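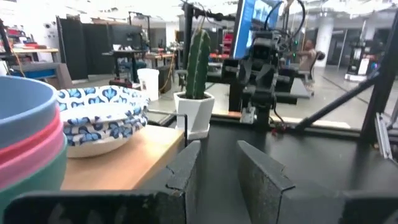 How I Stack Bowls So They Stop Chipping (and Stop Sticking!)

I used to be a one-tower person. Every bowl I owned went into the same wobbly pile, biggest to smallest if I was feeling organized, and whatever order they came out of the dishwasher if I wasn't. Then I lost my favorite cereal bowl when I tried to slide it out from under six others, and I finally changed my ways.

So, first thing: pull every bowl out and put them all on a table. Yes, all of them, including the one in the fridge with half an onion in it. Wipe down the shelf while it's bare. Mine had a ring of something sticky back there that I'm choosing not to think about.

Now sort by shape and material before you even look at color. Plastic goes with plastic. My pastel ones (pale blue, pink, a kind of dusty green) nest together beautifully and weigh next to nothing, so they get a pile of their own. The white ones with the blue leafy pattern get another. If you mix them, the rims don't line up and the whole thing leans.

Dry them really well. I mean it! I turn mine upside down on a dish towel after supper and leave them until morning. Two damp plastic bowls pushed together will grip each other like they've been glued. If yours are already stuck, run warm water over the outside of the bottom one and twist gently. Don't pry with a butter knife (ask me about the gouge in my green one).

For anything with a glaze or a pattern you care about, slip a liner between each bowl. You can buy felt ones, but I cut circles out of an old flannel pillowcase. Trace around a saucer, cut, done. Paper towels work too, they just slide around more.

Keep the piles short. My limit is 7 for plastic and fewer for the patterned ones, and I go by whether I can lift the whole stack with one hand while holding the cabinet door with the other. Leave a finger's width between piles so you can get your hand down the side.

Last, put the everyday pile at the front, at whatever height the shortest person in your house can reach. My friend Senan keeps his in a low drawer and his kids set the table themselves, which I'm a little jealous of. My drawers are full of lids. Lids are next month's project.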